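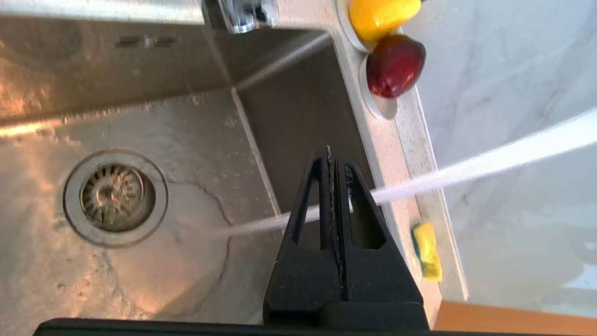

Minutes of the Shared Kitchen Working Group, Covbridge House

Date: 2026-08-24
Present: Evanthia Andreadis (chair), Lambros Petridis, Darmawan Wuisan, Charalambos Gavalas (minutes)
Apologies: Grigoris Christodoulou

1. Minutes of the previous meeting
The minutes were approved with one correction. Under item 4, "second floor pantry" should read "first floor pantry."

2. Sink and drain
Mr. Petridis reported on the stainless steel sink in the main kitchen. Residue continues to collect in the strainer basket, and water marks are left on the basin floor at the end of the day. The group discussed whether a weekly cleaning was enough and agreed that it was not.

Agreed: The strainer basket is to be lifted out, emptied into the food waste bin and rinsed each evening by the team on kitchen duty. The basin is to be wiped down with a soft cloth. Scouring pads are not to be used on the steel.

Mr. Wuisan asked that users turn the faucet off fully when stepping away from the sink. A short notice will be placed on the wall.

Action: Mr. Petridis to write the notice and buy two spare strainer baskets.

3. Fruit and produce
The chair noted that fruit is often set down on the countertop rim beside the sink and left there. Members held different views. Mr. Gavalas considered the rim a reasonable place for fruit waiting to be rinsed. Ms. Andreadis preferred that the counter be kept clear at all times.

Agreed: Fruit may rest beside the sink during washing only. After that it goes to the bowl on the long table or into the refrigerator – labeled, if it belongs to one person.

4. Quotation for plumbing work
A quotation of 2,000 was received from Brukia for replacing the waste pipe and the two shutoff valves under the sink. Work would take about 4 hours. A second quotation, requested from Preltasach, has not arrived. Mr. Wuisan felt that the valves could wait until next year but that the pipe could not.

Agreed: No decision until both quotations are in hand.
Action: Mr. Wuisan to contact Preltasach again and to ask Brukia for a separate price for the pipe.

5. Duty list
The new duty list was accepted. It covers seven teams, each serving one week in turn. Mr. Christodoulou had asked in writing to exchange his week with the Baláž team, and this was approved.
Action: Mr. Gavalas to post the list inside the pantry door.

6. Other business
The dish towels are worn. Purchase of 20 replacements was approved.

7. Next meeting
To be held in October, in the small meeting room. Items for the agenda should be sent to the chair.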